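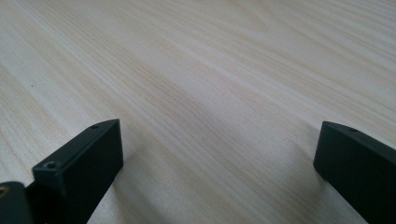 Progress Report No. 4, page 1 of 3

Uton Palletizing Cell - Report to the Prureo Fund
September 13, 2025

Period covered: the fourth reporting period of the grant, from first production use of the cell to the end of the spare parts review.

Work completed

The palletizing arm at the Uton packing hall is now in daily use on the day shift. It stacks sealed cartons from line 2 onto standard pallets, a job previously done by hand by two people per shift. Line 1 remains manual and will stay that way until the conveyor is raised.

During the period the cell ran for 273 hours. Planned running time was higher. The shortfall came mainly from the light curtain on the loading side, which tripped when pallet trucks were parked too close to it. We moved the parking bay and repainted the floor lines in the second week. Trips have been rare from that point on, though we still see one now and then when the hall is busy before a pickup.

The cell finished 1,107 full pallets. Of these, 161 needed some correction by hand before wrapping, usually a top layer that had shifted toward one corner. The target in the grant agreement is 1,000 pallets per period, so we are over target on volume. There is no agreed target for corrections. We would like to set one with you before the next report.

Causes of shifted layers

We looked at the corrected pallets with Cluklow, the integrator. Most came from the two largest carton sizes. The vacuum cups release these a little early when the hall air supply drops, and the supply drops whenever the strapping machine and the cell draw at the same moment. Cluklow has fitted a small reserve tank next to the cell. It was installed late in the period, and we have too few pallets from after the change to report a result.

A smaller share came from cartons with overfilled lids. That is a packing matter and has been passed to the line 2 lead.

Safety

There were no injuries and no contact incidents. The risk assessment was revised after the parking bay was moved. One emergency stop button on the operator side was found to be stiff and was replaced the same day. All stops are now tested at the start of each shift and the test is signed for on the sheet by the door.

Staff and training

Six operators have finished the basic course and can clear faults, change the pallet pattern and restart the cell. Two of them have also started the advanced course at the Dissanayake training center. Both of the people who used to stack on line 2 have moved to inspection and labeling at the same grade.

The operator manual is still the English version supplied with the arm. A Spanish version was due this period and is late. The translation is done but has not been checked against the current software screens.

Budget

Spending is within the approved total. Parts came in lower than planned and installation labor came in higher, mostly for electrical work on the old distribution board. We ask for approval to move the unspent parts money to labor. The request form is attached as Annex B.

Next period

- Report on corrected pallets with the reserve tank in place
- Issue the Spanish manual
- Get a price for raising the line 1 conveyor
- Start a short evening shift trial, if the second advanced operator passes the course

The conveyor price may be late - the first contractor we asked has not visited the site yet, and a second has been contacted.

Annexes: A (running hours by week), B (budget transfer request), C (revised risk assessment)

3 shares
0 comments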